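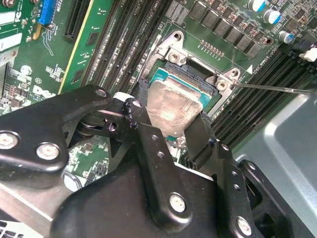 A desktop processor above its socket on a green motherboard, with residue on the metal heat spreader.

18 January 2026
By Tyra Rønning, Grimham Press Office

Grimham to Open Computer Parts Recovery Workshop in Lirkcombe

LIRKCOMBE – Grimham today announced the opening of a workshop in Lirkcombe for the recovery, cleaning and reuse of parts from retired desktop computers. The workshop will accept equipment from schools, public offices and small businesses in the district, and will return working parts to use in rebuilt machines.

The new service will be run jointly with Berge, which has collected used office equipment in the district since its depot opened on the harbor road. Berge will handle collection and the removal of stored data. Grimham will be responsible for taking the computers apart, inspecting their parts and building complete machines from those that pass inspection.

Processors, memory and power supplies will be the first parts handled under the program. Desktop processors are of particular interest because many remain fit for everyday office work after the computer around them has been retired. They are also among the parts most easily spoiled by careless handling. A bent pin in the socket can put an entire motherboard out of service, and old thermal paste left on the heat spreader can prevent a new cooler from sitting flat.

"A great many of the computers brought to us have one failed part and a dozen good ones," said Wen-hsiung Pan, director of the workshop. "Our work is to find out which is which, and to do so without causing damage along the way. Most of that comes down to patience and good light."

Under the procedure adopted by Grimham, each computer will be logged on arrival and given a sheet that stays with it until the work is complete. The cooler is taken off, the retention frame is released and the processor is lifted clear of the socket. Old paste is removed with a lint-free cloth and cleaning alcohol. The socket is inspected under magnification before any processor is put back, and fresh paste is applied only when the cooler is ready to be fitted. Parts that fail inspection are sorted by material and sent to Brendero for recycling.

Rebuilt computers will be tested for two full working days before release. Each will be supplied with a printed record of the parts installed and the tests carried out. The first 200 machines have been set aside for schools and libraries in the district, which may apply through the Grimham office. Applications from other public bodies will be considered from August.

The workshop occupies the ground floor of the former Brendero storehouse, which has been fitted with grounded benches, extraction fans and a separate room for testing. A counter at the street entrance will receive smaller deliveries. Organizations with larger loads are asked to arrange collection with Berge in advance.

Desktop computers will be accepted complete or in part, with or without drives. Loose processors should be packed in a rigid tray or an antistatic box, and motherboards should be sent with the socket cover in place where one is available. Monitors, printers and laptop batteries cannot be accepted at this time.

Grimham repairs and supplies computer equipment for public services and local employers. The company also provides bench training in repair and assembly at its main premises.

Press inquiries should be directed to Tyra Rønning at the Grimham Press Office, extension 3007. Visits to the workshop may be arranged through the same office.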